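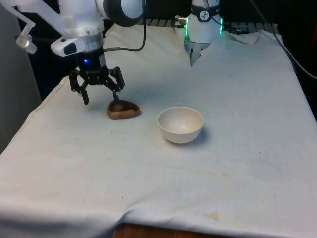 4. Evaluation of the Nikamach Table Service Kit

4.1 Kit and installation

The Nikamach kit is sold as a complete package for laying and clearing tables in canteens and small dining rooms. The version under review consists of an arm, a parallel gripper with a linkage mechanism, the control software and a subscription to the supplier's library of tableware. The kit was installed at the Adilby site in February by two members of the authors' staff, following the printed manual. Telephone support from the supplier was used once, to correct a fault in the network settings.

Figure 3. The kit at the Adilby site, with the gripper above a small wooden dish and a white bowl standing beside it on the tablecloth.

4.2 Procedure

The supplier's own demonstrations are given on a bare, level surface. Dining tables are seldom like this, and all trials reported in this section were therefore carried out on a cloth. The cloth was not ironed or pinned down between trials. As Figure 3 shows, it lay in folds, and its surface carried small specks and faint stains, all of which the software must tell apart from the tableware.

Each trial began with the arm in its rest position. The operator chose an item from the on-screen list and the kit was given one attempt to grasp it by the rim, lift it and set it down at a marked place. A trial was counted as a success if the item was set down upright and the cloth had not been dragged. In total 654 trials were carried out, of which 329 used the wooden dish and the remainder the bowl. Operators were not permitted to adjust the grip force once a series had begun.

4.3 Observations

The deep bowl gave little difficulty. Its sides leave room for one finger inside and one outside, and small errors in height had no effect on the grasp. The dish was harder to handle. Its hollow is shallow and its rim thin, so that the fingers must come down close to the table, where a fold in the cloth may be met first. Lombardi and Costa report the same weakness in their study of the Ferraro gripper, and recommend a slower final descent. The Nikamach software offers this setting, although it is switched off when the kit is delivered and is mentioned only in an appendix to the manual.

The supplier states a service interval of 3000 cycles. The present trials were too few to test this claim, and it is not considered further.

Related items
Grip force and thin-rimmed tableware: a bench study
The Pandthorpe canteen trial: interim report
Service contracts for small robot arms: a buyer's guide
Lombardi and Costa: Notes on the Ferraro gripper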